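Joveris Household Repair Kit
User Manual 2434, Section 4: Setting out the toolbox, tool tray and pipe fittings

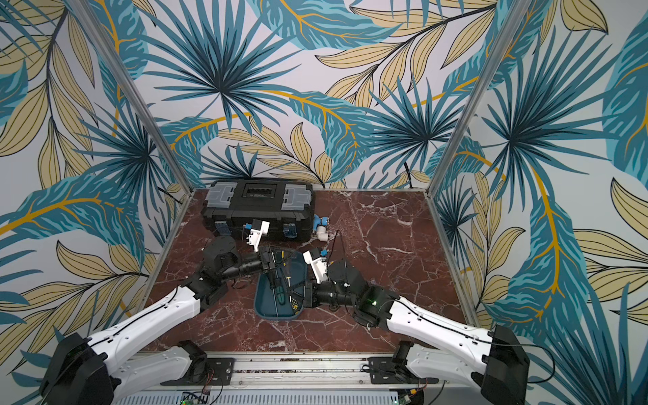

Figure 1. Toolbox towards the back left of a marble top, with pipe fittings to its right.

4.1 Scope

This section covers laying out the kit on a bench or table before a small plumbing or general repair job, and putting it away afterwards. It applies to the black plastic toolbox, the open tool tray and the push-fit and solvent-weld fittings in bag 112. Fixing the wall rack is covered in Section 7. Cutting and joining pipe is covered in Section 5.

The layout is given for a right-handed user. For a left-handed user, see 4.8.

4.2 Before you start

You will need:
the toolbox, closed
the tool tray
fittings bag 112
a soft, dry cloth
the protective mat, if the surface is stone, glass or varnished wood
a shallow dish or lid for small parts

CAUTION: The full toolbox is heavy at one end. Keep it level when carrying it and use the main handle only. Do not lift it by a latch.

CAUTION: Keep solvent cement, primer and cleaning fluid off marble and other polished stone. Marks left by these products may be permanent. Open the containers over the mat, or outdoors.

4.3 Preparing the surface

1. Choose a flat surface at a comfortable standing height. It must hold the weight of the closed toolbox without rocking.

2. Remove anything that does not belong to the job, including cups, food and paperwork.

3. Wipe the surface with the dry cloth. Pick up grit by hand or with a vacuum cleaner first. Grit trapped under the toolbox will scratch polished stone.

4. If the surface has a metal trim at the wall, run the cloth along it. Screws and washers from earlier jobs tend to collect there.

5. Check the lighting. Dark red and brown stone shows small black parts poorly, and veined stone hides white ones. If either applies, use the mat, pale side up.

6. Lay the mat with its long side parallel to the front edge of the surface. The mat must not hang over.

Note: The mat is supplied rolled. Unroll it the evening before, or lay it face down under the closed toolbox for an hour.

4.4 Placing the toolbox

1. Set the toolbox down closed, towards the back left of the surface, with its long side running from left to right.

2. Turn it so that the side with the blue clips faces you.

3. Leave a gap between the toolbox and the wall behind it, enough for the lid to open to its stop. On the standard model this is 200 mm, measured from the back of the base at lid height. The lid must not rest against the wall when open.

4. Press on each corner of the lid in turn. If the toolbox rocks, move it or clear whatever is under it. Do not pack it with card.

5. Check the two grey latch panels on the lid, one at each end. Both should lie flat. A raised panel means that the small-parts compartment under it has not been closed properly.

6. Push both panels down until they click, then release the blue clips and open the lid slowly.

CAUTION: Do not open the lid with a latch panel raised. Loose screws and washers will fall behind the toolbox.

Note: The raised strip in the handle recess takes a paper label. Write on the label before fitting it. Ink applied directly to the strip rubs off with use.

4.5 Placing the tool tray

The tray holds tools that are in use. Everything else stays in the toolbox.

1. Put the tray in front of the toolbox, within easy reach. Neither should touch the other.

2. Read the job sheet through and pick out the tools it lists.

3. Lay long tools first, handles towards you. Adjustable spanners go in with the jaws closed.

4. Lay short tools across the remaining space. Do not stack tools on top of one another. If they will not all fit, return those needed last to the toolbox.

5. Put blades and the pipe cutter at the far side of the tray, with guards on.

6. Put the tape measure and pencil in the near corner.

Note: A tool that has been used goes back to the tray, in the same place. It does not go back to the toolbox until the job is finished. Users who share the kit should agree on this before starting.

CAUTION: The tray has no lid. Do not carry it loaded on stairs or a ladder.

4.6 Placing the pipe fittings

1. Lay the fittings just to the right of the toolbox. Keep this area for fittings only.

2. Empty bag 112 by hand. Do not tip it out on to stone.

3. Sort the fittings by type: elbows, straight couplers, tees, end caps. Within each type, sort by size, with the largest nearest the wall.

4. Check each fitting against the job sheet. Size is moulded into the body, normally beside the socket.

5. Look into each socket. It should be clean and round, and any seal should sit evenly in its groove. Put damaged fittings back in the bag and tie a knot in the neck.

6. Stand couplers on end if they are likely to roll. Elbows lie flat.

7. Where the job uses fittings of two colours, such as a blue elbow on a white one, dry-fit the pair and leave it assembled until you reach that joint. Do not apply cement at this stage.

Note: Colour does not identify material or pressure rating. A blue fitting and a white fitting may come from different systems and may fit loosely together without making a sound joint. Check the markings on both. If one has no marking, do not use it on a water supply.

Note: Threaded adaptors are packed with plastic caps. Leave the caps on until the part is needed. The Dernetti adaptors sold with earlier kits have no caps and should be kept wrapped.

4.7 Cables and hoses

Work lights and chargers often share the bench. Before starting:

1. Bring any cable in from the back or the right-hand side, clear of the tray.

2. Do not run a cable under the toolbox or through the fittings.

3. Keep plugs, adaptors and charging bases away from anything that may hold water. Old pipework taken out of a run usually does.

4. If a cable has to cross the front of the surface, tape it down on both sides of the mat.

CAUTION: Switch off and unplug mains equipment before cutting or opening pipework over the bench.

4.8 Left-handed layout

1. Place the toolbox towards the back right, clips facing you.

2. Place the fittings to the left of the toolbox.

3. Place the tray as in 4.5, with tool handles towards you and the tape measure in the near left corner.

4. Bring cables in from the back or the left-hand side.

The lid clearance is unchanged.

4.9 Check before work

Go through the following before the water is turned off.

Toolbox level, lid opening freely.
Latch panels flat.
Tools on the tray match the job sheet.
Blades guarded.
Fittings sorted and checked, with the right sizes for the pipe.
Cement and primer closed and standing on the mat.
Cables clear.
Cloth and small-parts dish within reach.

If a fitting is missing, stop at this point. Do not turn the water off until it has been obtained.

4.10 Packing away

1. Wipe each tool before it leaves the tray. Dry the pipe cutter and open its jaws to check for swarf.

2. Return tools to the toolbox, heaviest first, spread evenly along the base.

3. Separate any dry-fitted pairs that were not used. Sockets left under load can lose their shape.

4. Return unused fittings to bag 112, squeeze out the air and fold the neck. Cross off the fittings used on the bag card.

5. Empty the small-parts dish into the compartments under the latch panels and press both panels flat.

6. Close the lid and fasten the blue clips. If a clip will not close, open the lid and look for a handle standing above the rim. Do not force it.

7. Lift the toolbox clear of the surface. Do not slide it.

8. Shake the mat outdoors, then roll it with the pale side inwards.

9. Wipe stone surfaces with a damp cloth and dry them straight away. Do not use vinegar, limescale remover or any acidic cleaner on marble.

4.11 Common faults

Lid will not stay open.
The toolbox is too close to the wall, or a hinge pin has worked out. Move the toolbox forward. If the fault remains, inspect the hinge and push the pin back in from the side.

Latch panel springs up.
The compartment is overfilled, or a washer is caught in the catch. Remove the contents, clear the catch with a dry brush and refill to below the rim.

Blue clip loose or missing.
Order spare part 214 from the Joveris stores at Kesville. Clips are supplied in pairs and pressed in by hand. Until they are replaced, carry the toolbox with a strap round it.

Toolbox leaves a mark on stone.
Usually dirt on the base. Wash the base with warm soapy water, rinse and dry. A dull patch on polished marble is wear to the stone itself and will not wash off.

Fittings mixed or unidentified.
Sort by the moulded marking only. Discard any part that cannot be read.

4.12 Changes to this section

15 January 2020: lid clearance added to 4.4. Note on mixed colours added to 4.6. Left-handed layout moved here from Section 9.
The instructions for the Nagano folding tray were withdrawn in December when that tray was dropped from the kit. Owners of the folding tray should keep the earlier issue of this manual.

Continue to Section 5, Cutting and joining pipe.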